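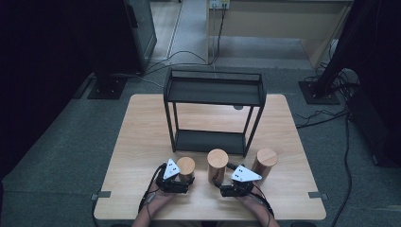 Contrôle du poste de tri, étagère métallique et cylindres en bois
Local Radier, passage de mars, 15 h
Grille Grovano, version courte, avec mes commentaires

1. Table
Plateau stable : OUI
Plateau propre : OUI
Chants sans éclat : À REVOIR
Commentaire : la grille demande de passer la main sur tout le pourtour. Je l'ai fait, une petite aspérité côté étagère. Pas de quoi fermer le poste, un coup de papier abrasif suffira. La fiche précédente cochait « conforme » partout, je me demande si quelqu'un a fait le tour.

2. Pinces grises du rebord, gauche et droite
Présentes : OUI
Serrage : OUI
Commentaire : elles tiennent. Leur utilité reste à démontrer, la notice Sakar n'en dit pas un mot.

3. Étagère noire à deux niveaux
Posée à plat : OUI
Rebord du niveau supérieur en place : OUI
Fixation au plateau : NON
Charge affichée : NON
Commentaire : on m'assure qu'elle supporte 25 kg. Je veux bien, mais où est-ce écrit ? Les tiges sont fines et je ne signerai pas un chiffre donné de mémoire. Pour des cylindres en bois, la question est un peu théorique – elle le sera moins le jour où on y rangera autre chose. À noter aussi que le rebord du haut est bas. Un cylindre couché peut passer par-dessus, essai fait deux fois.

4. Cylindres en bois
Nombre au poste : 3
Debout, face plane en appui : OUI
Fentes, échardes : NON
Commentaire : le plus court, à gauche, est plus trapu que les deux autres. La fiche Yakubu parle d'un « jeu homogène ». Homogène, non. Soit la fiche est fausse, soit il y a eu un remplacement sans trace. Je laisse la ligne ouverte.
Distance au bord de table : la grille exige 15 cm au minimum. Respectée à mon passage, rien au sol ni sur le plateau n'indique la limite.

5. Sol et câbles
Moquette sans pli : OUI
Câbles rangés : NON
Passage dégagé à droite de la table : NON
Commentaire : le point le plus sérieux de la feuille, et le seul que la grille traite en une demi-ligne. Des câbles noirs descendent des prises murales et courent au sol jusqu'à la table, et il y a un vrai paquet autour du pied à base carrée, à droite. « Rangement provisoire », m'a-t-on répondu. Goulotte ou passe-câble demandé. Largeur libre à rétablir : 50 cm au moins.

6. Prises murales
Fixation : OUI
Étiquette de contrôle : NON TROUVÉE

Avis : utilisable avec réserves. Points 3 et 5 à reprendre avant le prochain passage, point 4 à éclaircir avec Yakubu. Je ne cocherai pas « levé » sur simple message, il me faudra voir la goulotte posée.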